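Panier de rangement ajouré

Le panier de rangement ajouré est un récipient ouvert, le plus souvent en matière plastique, dont les parois sont percées de fentes ou de trous. Il sert à regrouper de petits objets d'usage courant : feutres, pinces à linge, éponges, jouets, échantillons de tissu. On le rencontre dans les foyers, les écoles et les ateliers. Les catalogues lui prêtent des vertus d'organisation dont la démonstration reste à faire.

Dénomination

Les termes « panier », « corbeille » et « bac » sont employés indifféremment dans le commerce. Certains auteurs réservent « bac » aux modèles à parois pleines, mais cet usage n'est pas suivi par les fabricants. Le catalogue Tritport désigne ainsi sous le nom de « bac aéré » un article que Mateos vend comme « corbeille », à dimensions et perçage identiques.

Forme et fabrication

La forme rectangulaire domine. Les parois sont légèrement évasées, ce qui permet l'empilage à vide et facilite le démoulage. Les modèles en plastique sont en général moulés par injection, en une seule pièce. Le rebord, parfois replié, rigidifie l'ensemble.

L'intérêt des ajours est discuté. On leur attribue couramment trois fonctions : alléger la pièce, laisser circuler l'air et permettre d'apercevoir le contenu. La première est plausible. La deuxième a du sens pour du linge ou des légumes, beaucoup moins pour des crayons. Quant à la troisième, elle dépend de la largeur des fentes et de l'angle de vue, et un panier bien rempli ne montre guère que ce qui touche la paroi. Les fentes verticales laissent en outre passer les objets minces, défaut que les notices mentionnent rarement.

Tri par couleur

La vente en coloris assortis a favorisé l'idée d'un classement par couleur, chaque panier recevant une catégorie d'objets. La méthode dite de Brusau, diffusée auprès d'écoles maternelles, prévoit 4 couleurs et affirme que 95 % du matériel retrouve sa place en fin de séance. La brochure ne précise ni la durée de l'observation, ni ce qui est compté comme « matériel », ni qui remettait les objets en place. Ce chiffre doit donc être lu comme un argument de vente.

Le cas des feutres illustre la difficulté. Avec un panier rouge et un panier jaune, un feutre orange peut aller dans l'un comme dans l'autre, et un feutre bleu clair ou lavande dans aucun des deux.

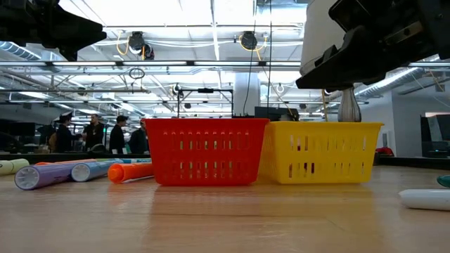
Les partisans du système répondent que la couleur du panier est une simple étiquette, sans rapport avec celle du contenu. Il faut alors que la convention soit connue de tous les utilisateurs, et une étiquette écrite rend le même service à ceux qui savent lire.

Entretien et durée de vie

Le lavage à l'eau tiède savonneuse suffit. Sturcombe indique une résistance à 70 °C pour sa gamme, sans mentionner de durée d'exposition. Les angles des fentes retiennent la poussière et demandent une brosse. Les couleurs vives peuvent pâlir au soleil, et les parois minces se fendent de préférence entre deux ajours.

Voir aussi : Cagette ; Casier ; Corbeille à papier ; Vannerie

Dernière modification : mars 2026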